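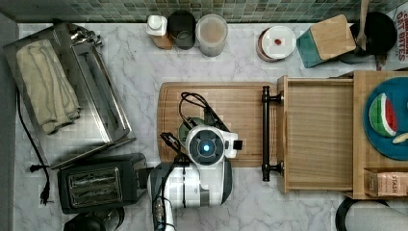
Jokus opens bookings for Prelau, a kitchen-bench robot arm you can hire by the fortnight

Olladmont, September

Hi, I'm Ratih Yeoh, and I run Jokus, which at the moment is me, a very patient workshop crew and a lot of bench space that used to be mine. We've been building up to this one for ages and I'm so pleased to finally be writing it: from this month you can book Prelau, our tabletop arm, and have it set up in your own kitchen for two weeks at a time.

I say your own kitchen because that's the bit I care about most. Plenty of arms do lovely work on a bare bench in a lab. I wanted one that could cope with a marble counter that has a toaster, a toaster oven, a knife block and the oat bites on it, with cords going every which way, because that's how people live (it's certainly how I live). So that's where we've done our practice runs, with a cutting board in the middle and a plate of toy food off to one side. Toy watermelon is a wonderful thing to work with, by the way. It has a proper wedge shape, it never goes off and you can drop it as many times as you like.

What you get

The hire includes the Prelau arm itself, a bench bracket with bolts, the cables, a starter set of play food and a laptop with our software already loaded. That software is called Sarkar, and it's how you teach the arm a job. You move the arm through the task by hand a few times, Sarkar keeps a record of each go, and then you ask it to have a try on its own. Some jobs it picks up quickly. Others take a whole afternoon and a pot of tea.

The wrist has a round blue light on it, so you can spot where the business end is from across the room. I didn't think I'd care about a light, but everyone who has tried the arm has mentioned it!

What it's good at, and what it isn't

Prelau is happiest with small, light things: picking up a piece of play food, putting it on a plate, moving it back to the board. It will do that sort of job over and over without complaint. In our last round of bench trials we asked it for 99 pick-and-place moves in a row, using the same few pieces, and then I spent the evening going through the recordings to see which ones I'd call tidy. Most of them were. The ones that weren't nearly all had to do with round objects, which like to roll away at the last second, and we're still working on that.

It isn't a cook. Please don't book it expecting dinner. It shouldn't handle knives, hot pans or anything with a heating element in it, and the hire agreement says so in plain words. It also doesn't like being splashed, so keep it well back from the sink and turn off anything nearby that gets hot before you start.

Who it's for

We had teachers and small research teams in mind when we started, along with people designing products for the kitchen who want to see how an arm gets on with their handles and lids. Since then we've heard from a few keen home tinkerers as well, and you're all very welcome. You don't need to write code. You do need a solid counter, a power point within reach and a bit of patience on the first day.

Setting it up

One of us will come out, bolt the bracket on, run the cables and stay until you've taught it your first job. Allow roughly two hours for that. If you get stuck later on, ring the workshop and you'll get a person, quite often me.

We have 19 arms ready for this first round. Once they're all out we'll start a waiting list and let people know in the order they wrote in. Bookings outside the Olladmont area are fine, though we'll need to talk about travel before we can confirm a date.

Come and have a go

If you'd like to try Prelau before you book, we're opening the workshop kitchen every Tuesday from 10 am until mid-afternoon. Bring something small and unbreakable from your own cupboard and we'll see how the arm gets on with it. Reporters and reviewers can ask for a longer session, or borrow an arm for the usual two weeks on the same terms as everyone else.

Media contact: Ratih Yeoh, Jokus, Olladmont. Hire rates, the full kit list and the safety sheet are available from the workshop on request.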